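Trudance Community Boards > Benchwork and Small Parts > Surfaces and Layout
Thread: Dark mats under small gears - request for comments on draft guidance

H_Vida (Section Moderator)
Posted in February

Members of this section are invited to comment on draft guidance for work surfaces used in the sorting and laying out of small metal gears. The present guidance is limited to two sentences and recommends "a clean, light-colored surface." Several members have written to say that this advice no longer reflects their practice.

The draft proposes the following wording: "Bright metal parts should be laid out on a dark, matte surface placed over the bench top. The surface should be large enough that parts do not have to be set down on the bare bench."

Comments should be confined to parts small enough to be picked up between two fingertips. Larger housings and shafts are covered in a separate section.

Hajnalka Vida
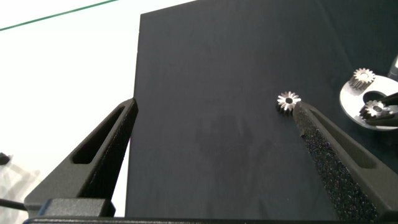 Small spur gears account for most of the correspondence received on this subject. Members report that such gears are easily overlooked on a pale bench, particularly under strong overhead lighting. With a bright silver gear on a dark surface, the teeth and the central bore can be made out without difficulty, and it is this contrast that the draft wording is intended to secure. Members who disagree are asked to state what surface they use at present.

---

ratchet_and_pawl
Member

I support the draft in principle. Our shop holds a stock of 384 small gears in drawers, and every one of them passes over the layout bench when the stock is checked. The bench was white when we took it over. We placed a dark cloth mat on it and the time spent looking for parts fell noticeably.

I would ask that the guidance say something about mat size. A mat that covers only the middle of the bench invites people to use the uncovered portion for parts that have not yet been checked, and those are the parts that go missing.

---

M.Ramanauskas
Member

I must register a disagreement. A dark mat is suitable for bright gears and unsuitable for anything blackened or oiled. We handle both kinds in the same week. If the guidance is adopted as written, members will lay out dark parts on a dark surface and will be no better off than before.

There is also the matter of fabric. Cloth holds lint, and lint finds its way into fine teeth. I use a hard gray tray made by Kistent, which wipes clean and has a raised edge. It is smaller than I would like, but nothing has rolled off it.

Mārtiņš Ramanauskas

---

ratchet_and_pawl
Member

The point regarding blackened parts is accepted. I would suggest that the words "bright metal parts" already limit the recommendation, but a second sentence on dark parts would do no harm.

On lint I do not agree. A closely woven mat, shaken out and brushed at the end of the day, has given us no trouble in over 2,000 hours of bench use. A raised edge also gets in the way of the forearm when one is working for any length of time.

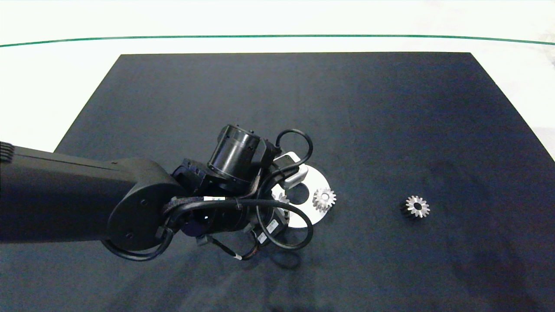 My larger concern with cloth is that it does not always lie flat. A mat that has been stored folded will keep its creases for some time, and a gear standing on its face may lean or tip where the fabric is raised. We now store ours rolled. Members who have only a folded mat should press it from the back with a cool iron, provided the maker permits it.

---

quietbench
Member

May I ask whether a mat and a tray could be recommended together? My own practice is to cover the bench with a mat and to keep a small dish on it for the part in hand. Parts waiting their turn stay on the mat. The arrangement has the advantage that one always knows which gear is being attended to.

I have used a Mughal dish for this purpose, but any shallow dish will serve.

---

M.Ramanauskas
Member

A dish with a rim is awkward for gears. They come to rest against the side and have to be tipped out. A flat plate would be preferable.

I remain opposed to cloth as the first recommendation. If the section wishes to name it, I ask that hard surfaces be named beside it and given equal standing.

---

H_Vida (Section Moderator)

The comments received so far are appreciated. The following changes will be made to the draft. Fabric and hard surfaces will be listed together with no order of preference. A sentence will be added advising a light surface for dark or blackened parts. The storage of mats will be addressed in a note. 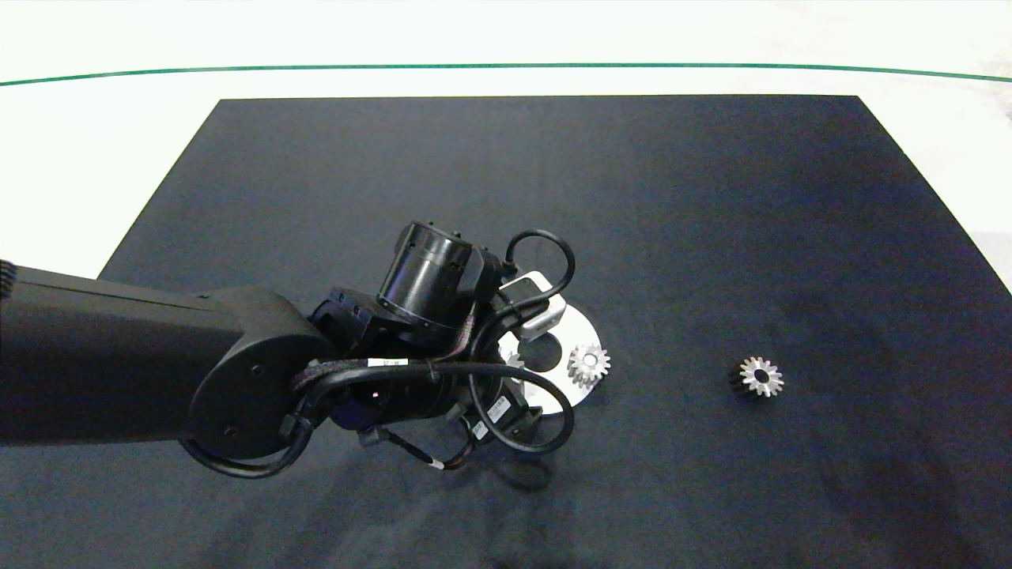 The use of a separate plate for the part in hand requires further discussion. The suggestion has merit in that it divides the work surface plainly between one part and the next. A flat white disc set on the dark mat, with one small gear on it and another standing off to the side on the mat itself, makes that division clear at a glance. It does, however, return the bright gear to a pale background, and members should consider whether the gain in order is worth the loss in contrast. A gray plate might satisfy both concerns.

Members are also asked whether gears should be laid flat or stood upright while waiting. The draft is silent on this point.

Hajnalka Vida

---

quietbench
Member

In answer to the moderator: I lay them flat if they are thin and stand them upright if there is a hub or body long enough to hold by. I would not make a rule of it.

As to the plate, I find that contrast matters less once the gear has been found and set down. A white plate is acceptable to me.

---

ratchet_and_pawl
Member

I concur with the above as regards the plate. I would only add that it should be heavy enough not to slide on the mat. The Ziltov plates we tried were too light and have been put to use under the coffee pot.

---

M.Ramanauskas
Member

With the changes described, I withdraw my objection to the draft, although not my opinion of cloth. I would ask that the note on storage also mention washing - a mat returned from the laundry with softener on it leaves a film on bright metal.

---

H_Vida (Section Moderator)

The remark on washing will be included. The revised wording will be posted in this thread, and comments on the plate will remain open until then.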